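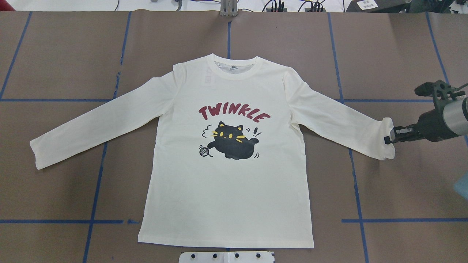 有读者留言说,长袖T恤按短袖的办法叠,叠完两边总是鼓起来,放进抽屉压两天,拿出来胸口的印花上多了一道横折痕,问是不是只能挂着。

不用挂。棉T恤挂久了肩膀会起包,领口也会松,还是叠起来省事。鼓包和折痕是两个问题,分别出在袖子的走向和第一道折的位置上。这一页把长袖和短袖分开写,胸前有图案的衣服另外有几处要注意,放在各自的步骤里说。

需要准备的东西

一张够大的桌子,能让长袖T恤的两只袖子完全摊开。桌子小的话,短袖没问题,长袖会有一截袖口垂下去,垂下去的部分会把整件衣服往一边拽,叠到一半就歪了。在床上叠也行,但床垫软,折线压不实,叠出来会厚一点。

桌面最好不要太滑。玻璃面和烤漆面上,布料一碰就跑,可以铺一张厚纸或者一块旧桌布,纸要铺平,边上固定住。

抽屉或收纳盒。我用的是Storura的布盒,内高19厘米,衣服竖着放进去,上面还留一点空,盖子能合上。Kelico的浅盒适合平放,不适合竖放。这两种盒子对叠法的要求不一样,叠之前先想好衣服最后是竖着还是平着,后面的尺寸都由这个决定。

折衣板可有可无。Ornow那种三片的塑料板我用过一阵,叠同一尺码的衣服很快,换一件大人的换一件小孩的就要重新对位置,后来不怎么拿出来了。

叠之前先做的几件事

一、确认衣服干透。重点摸领口的罗纹、腋下和下摆的缝边,这几处比大身厚,大身干了它们未必干。带着潮气叠进盒子里,过几天会有味道。

二、新衣服先检查一遍。胸口的透明尺码贴要撕掉,这种贴纸很容易漏看,进了洗衣机会留下一条胶印。撕的时候一只手按住旁边的布,从贴纸的一头慢慢揭。已经留了胶的,用透明胶带粘几次,剩下的抹一点洗洁精,搓开再洗。

三、把衣服正面朝上放平,领口朝前,下摆朝自己。先理肩线,再理侧缝。两只手捏住下摆的两个角,轻轻往自己这边带一下,大身就直了。不要从中间往外抹,抹出来的褶子都跑到侧缝上,叠完还是皱的。

四、看一下侧缝。有些T恤洗过几次以后侧缝会拧到前面来,这种衣服不要按侧缝找平,按印花找。印花摆正了,两边各留多少布就留多少布,叠完从正面看是正的就行。

长袖T恤

长袖鼓包的原因几乎都是袖子横着折进来以后,在背后堆成了一团。袖子比大身窄不了多少,横着来回折两次,中间就有四五层布,两头却只有两层。

正确的走向是让袖子顺着大身往下走。

1. 正面摆好以后,捏住一只袖子的袖口,把袖子拉直,肘部的弯理平。另一只袖子也一样。袖子上有几道软褶没关系,拧着的一定要转回来,看袖底的那条缝,它应该一直朝着同一个方向。

2. 把衣服翻到背面。翻的时候捏住一侧的肩和下摆,像翻书一样翻过去,不要拎起来抖,拎起来前面就白理了。

3. 把一侧的大身往中间折,折线从肩线的中点往下,一直到下摆,和侧缝平行。这时袖子会横跨过整件衣服,伸到另一边去。

4. 在肩膀处把袖子折一个斜角,让它贴着刚才折进来的那条边往下垂。袖口应该落在下摆以内。袖子长、衣身短的款式,袖口会超出下摆,把超出的那一段往回翻上去就可以。

5. 另一侧照做。两只袖子在背后各占一边,中间最好留一条缝,不要叠在一起。

6. 从下摆往上折。平放的话对折一次;竖放的话先折到离领口一指宽的地方,再折成三段。

折到第六步的时候,用手掌从中间往两头压一遍,把空气赶出来。不用很大力气,压两次够了。

短袖T恤

短袖的做法有好几种,常见的是翻到背面、两侧各折三分之一。那种叠法没有什么毛病,网上到处都有,这里就不重复了。下面写的是从上往下折的做法,衣服不用翻面,适合胸前图案偏低、又不想让折痕穿过图案的衣服。

1. 正面朝上摆平,两只袖子往里收,袖口朝中间,收进来以后左右两边和大身对齐。

2. 找到图案的上沿。用手指在图案上方比一下,这里就是第一道折线能到的最低位置。

3. 把肩膀这一截理成一条横着的长方形,盖在胸口上,下边缘停在图案上方。先不要压死,两只手捏住左右两头,稍微绷一下。 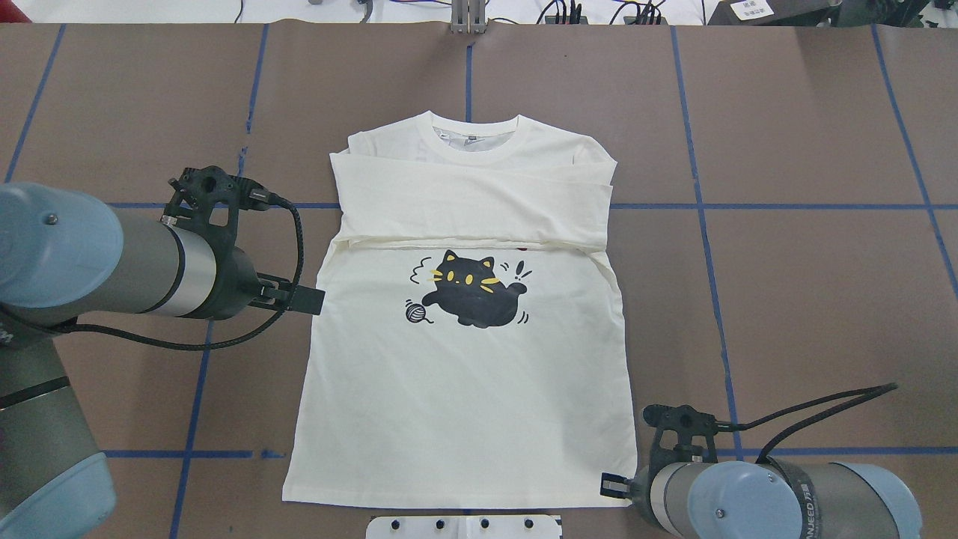
4. 看左右两头是不是和大身齐。这一步最容易出的问题是一头多出来一块,多出来的多半是袖子,收的时候没有收到底。把那一头掀开,袖子再往里推一点,重新放下去。不要直接把多出来的布塞到底下,塞进去的布在下一折会顶起一个角。

5. 两边都齐了以后,沿着折边用手掌侧面压一遍,这条线才算定下来。

6. 下摆通常比上面宽一点,这是版型的关系,宽松款更明显。把两侧往背后各收一指,让上下一样宽。修身款不用收。

7. 把下摆向背后折,折到和上面那条横边平齐。图案这时正好留在正面,没有折线经过。

8. 竖放的话,到这里再竖着对折一次,图案会折到。介意的就改成平放,或者换大一号的盒子。

印花的问题多说几句。胶浆印花和烫画怕压,尤其是刚洗完、还有余温的时候,两块印花面对面贴在一起,放上一个夏天会粘。叠之前让衣服凉下来,叠好以后印花朝外,相邻两件之间背对面放。水印印花摸上去没有厚度,怎么折都可以。家里分不清是哪一种的,用指甲在图案边缘轻轻刮一下,能感觉到一个台阶的就按怕压的处理。

厚料子和卷起来的边

卫衣料、双层袖口、加厚的纯棉,都会碰到同一个麻烦:折边压不下去,自己往上拱,成一条圆鼓鼓的棱。压得越用力,手一拿开弹得越高。

厚料子不要追求折线锋利。把折边放宽,一次多折进去一些,让两层布的边缘错开,别让两道缝边正好摞在一起。缝边摞在一起的地方有时候能到六层,谁也压不平它。错开一指宽,整件衣服就薄下来了。

折过去以后,底下那一层常常会跟着起几道斜的软褶。先把上面的折边掀开,理平底下,再放回来。隔着上面一层去抹底下的褶,抹不动。

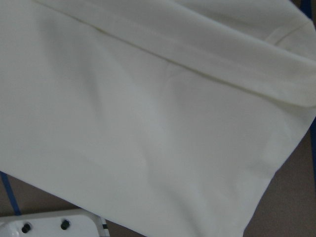 本页最后修改:2021年10月6日

浅色的厚料子还有一件事,叠的地方要干净。米白和奶白的衣服在桌上拖来拖去,折边那一圈最先发灰,洗也洗得掉,但每次都要单独搓。我的习惯是先叠浅色,后叠深色,深色的棉衣掉毛,掉下来的毛都会粘到后面那件上。

放进盒子

竖放的顺序是从一头往另一头排,折边朝上,开口朝下。折边朝上的好处是往外抽的时候手指能捏住一整件,不会把旁边的带散。盒子不要塞满,能伸进去一只手就差不多了。塞得太紧,衣服之间互相挤,折得再好也会出新的褶。

盒子没装满的时候衣服会倒,在空出来的那头立一块硬纸板,或者放一条卷起来的毛巾。Storura的布盒里带一块可以移动的隔板,够用,就是底下的魔术贴粘毛,隔一阵要清一次。

平放的,一摞不要超过5件。再往上加,底下的拿不出来,拿一次乱一次。厚的放下面,薄的放上面,带胶浆印花的放最上面。

标签我用的是Mulligan的纸质标签卡,一包200张,写上尺码和长短袖,夹在盒子边上。胶贴的也用过,撕下来会留痕迹,布盒尤其难清理。

换季收起来的衣服,到了11月我会把短袖整体换到平放的浅盒里,盒盖上再压一个空盒子没有关系,不要压棉被。收之前领口那一圈单独看看,有汗渍的重新洗过再放,隔年拿出来发黄的基本都是那里。

几个常见的情况

领口叠完总是歪的。多半是第一步肩线没理平。看后领里面的领标,它应该在正中间,领标偏了,说明前后片错开了,从头摆一遍比一点点拽过来快。

叠好的宽度每件都不一样。剪一块硬纸板,宽度按盒子的宽度减一指,叠的时候垫在背后,两侧都折到纸板边上,折完抽出来。我自己那块宽29厘米,大人的平放款用它正好,竖放和童装的要再窄一些。

雪纺或者冰丝料子怎么都叠不住。这种料子不适合上面的任何一种做法,卷起来,横着放。

袖口有罗纹的长袖,往回翻上去以后袖口那里特别厚。改成不翻,把整只袖子的斜角折得靠上一点,袖口自然就短了一截,落在下摆里面。

烘干机里刚拿出来的衣服,先平摊一会儿再叠。热的时候折进去的褶比凉的时候难去掉,要重新喷水才行。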